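About Isora

Small stone and tile shop, Sernness, end of Rashti Lane. Countertops, tabletops, hearths, window sills, the odd doorstep. Cut here, polished here, fitted by us.

How it started

A rented garage and 2 secondhand saws. One of the saws still runs. Moved to the Rashti Lane unit when the neighbors got tired of the noise (fair enough). Now 67 slabs in the yard on a good week, more before the holidays.

What we do

Mostly kitchens. Also bathrooms, restaurant tables, repairs on old pieces other shops won't touch. Marble, granite, slate, some limestone if you promise to look after it. Dark marble gets asked for a lot lately, the browns especialy. Lots of veining, white and cream and tan, no two pieces alike, so come pick your own slab.

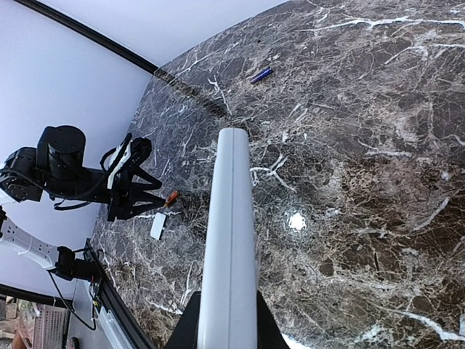 Prices and quotes

Measuring visit is $125, comes off the bill if you go ahead. Quotes good for 2 weeks. Bring a sketch, back of an envelope is fine. Sink and faucet sizes too please, people always forget the faucet.

Where we work

Sernness and out as far as Grurnance. Further than that, call first. Stairs are OK, elevators are better.

Opening times

Yard open mornings, afternoons we're out fitting. Closed 9th November for stock count. December is allready filling up so if you want a counter in before the holidays, get in touch now. Offcuts bin by the gate, take what you like, leave something in the jar.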